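Our kitting area is getting two arms with hands. What happens to the people on it?

Posted in Warehouse and Factory Work, 29th November

Gervásio Xavier

I work at Garnow, second shift, in kitting. We put together parts kits for the assembly side, so it is mostly reading a list, pulling pieces from bins and bagging them. There are 22 of us across two shifts.

Management told us in a ten minute meeting that two robot arms with fingered hands are going in, and that nobody is being let go. The integrator is a company called Kobzar. The number on the slide was 800 kits a shift from the two arms together. We do 1,365 on a good shift by hand, so I understand it won't cover everything, but it is more than half.

What I would like to know from people who already have this:

Did the headcount promise hold?
Did your job change, and did the pay change with it?
Is there anything I should ask for before they go live in December? After that I figure nobody will be in a mood to talk.

I'm not against it. My wrists would be happy to do less bagging. I just don't want to find out in spring that I'm a bin filler at a lower grade.

susden_nights

Depends on the company. At my last place they said the same thing and then didn't replace anyone who quit. Read your contract.

Jeferson Siqueira

I'm a cell lead at Skastlow. We went through this with our small parts line, also arms with hands, so I'll take your points in order.

Headcount. We had 18 people on the line before. No one was laid off. Four left over the following year for their own reasons and two of those jobs were filled. So the promise held as it was worded, and the line is still smaller. If you want to know what yours means, ask whether it covers open positions or only the people in them now. Ask for that in writing. A slide is not in writing.

The job. It changed a lot more than we were told. The picking itself was the easy part to hand over. What was left for people was loading trays so the parts face the right way, clearing jams, checking finished kits, and doing every kit the arms can't do. Ours still can't handle thin gaskets or anything that comes in a stack and sticks together. Those all go to one manual bench, and that bench became the worst seat on the line because the easy kits that used to break up the day are gone. We rotate it every two hours now. It took three months of complaints to get there, so ask for rotation from day one.

Pace is the other thing. By hand you speed up and slow down through a shift and it evens out. The arms don't do that, and the trays have to be there when they are needed. Get a rule for who covers the trays when somebody goes to the restroom. It sounds like a small matter and it was our biggest source of arguments.

Pay. Tray loading was going to be graded one step under kitting. Our rep pushed back with a list of what loaders were really doing, including restarts and first checks on the hands, and it stayed at the same grade. People who took the five day training got a step up. Start keeping that list in the first week. Write down the time and what you did, even if it's one line.

On the first checks, ask who is going to do them and whether they get time for it. Ours go by a printed sheet: the finger joints, the bolt heads on the hand, the edges of any plastic wrap on the arm. If you've only seen these arms in a sales video, they look like this close up, fingers and all. 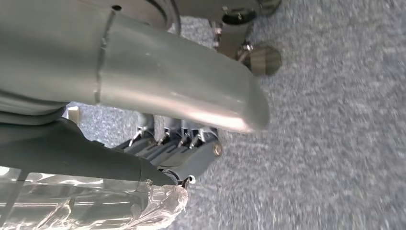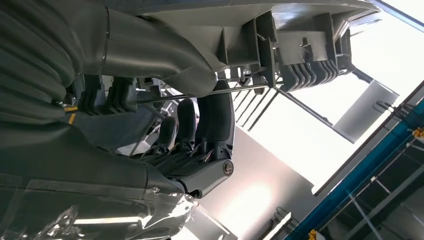
Plan on ten minutes at the start of the shift. At first that came out of our own setup time and the kit count didn't move to allow for it. Now it's on the schedule as its own line. Stay outside the marked zone until the arm is locked out, and don't let a supervisor talk you into reaching in to free one stuck bag. Every person on both shifts should have their own lock. We started with two locks for the whole line and people shared them, which defeats the purpose.

One more question for Kobzar, or for whoever is paying them: who gets called when an arm stops at 9 at night? Our support contract covered first shift only. Second shift went back to full hand kitting whenever something went down, with the robot target still on the board. If you're on seconds, I would ask that one before anything about pay.

Gervásio Xavier

Thanks, Jeferson. The support hours never came up in our meeting and I'm the one on seconds, so that goes first. I'll ask about open positions too. We have three right now.

Did your people on the manual bench get a separate target, or are their kits counted in with the arms?

Jeferson Siqueira

Counted together at first. Separate since the summer, and lower per hour because the kits are harder. Get it split early if you can, it's difficult to argue about a number you can't see.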